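Small thread for people who asked me how we prepare the new Bellano record. It will be a bit long, sorry. I write in English so the friends from outside can read too.

1/ Bellano is five people: bass, drums, organ, one voice and me on the mixing desk. We play slow instrumental dub, with the voice only on some songs. We have been a band for six years, and this is our second album.

2/ The first one we recorded in a hurry in a rented studio. The songs were good, I think, but the bass was too thin. Every time I hear it on a big system I want to leave the room.

3/ So this time the bass came first. We recorded it alone, with a simple click, before the drums. Our drummer was not happy for one week. Then he heard the first song and he asked to do all of them like this.

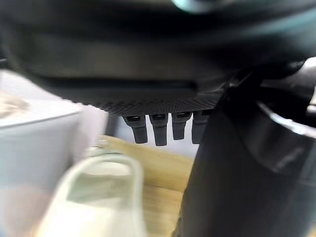
4/ The tempo is slower also. Most songs were at 90 when we wrote them. On the record only one song stays there. The others came down little by little in rehearsal, and I did not write the final numbers, so please do not ask me :)

5/ For the echo I use an old tape unit that I bought in Purnilby. The motor is not stable and the repeats go a little out of tune. I tried to replace it with a plugin and the organ player noticed in ten seconds.

6/ Question from yesterday: do I mix live or in the computer? Both. I make three or four live passes of each song, with my hands on the desk, and I keep one complete pass. I do not cut between them. If there is a mistake in the good one, the mistake stays.

7/ We finished with 13 songs and the record will have nine. Some of the others will be on a cassette later, maybe in August. The long one with the melodica is not lost – I know two people here will ask.
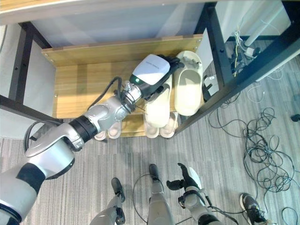 8/ The label is Wedik, same as for the single. They press 300 copies, black vinyl, no special color. We talked a lot about color, and the test with the transparent one had more noise on side B. Maybe it was only bad luck with that test, but we chose black.

9/ 221 copies are already reserved, from the list we opened in January 2021. Thank you for this. For a band of our size it is a lot, and it pays the mastering.

10/ The mastering is done at Alemneh. I asked them for less volume and more space in the low part. They sent a first version that was too polite, then a second one that made the glasses in my kitchen move. We took the second.

11/ Concerts: I cannot promise anything now. The hall in Purnilby keeps our deposit for a new date and they have been very correct with us. When they tell me the date I will put it in this thread.

12/ If your address changed after you reserved, please write to the label and not to me. I lose messages, you know this already. Put the name you used for the reservation in the subject of the mail.

13/ One more thing, about the digital version. Yes, it will exist, same mix, same order of songs. Side A and side B will be there also as two long files, for the people who like to listen without pause.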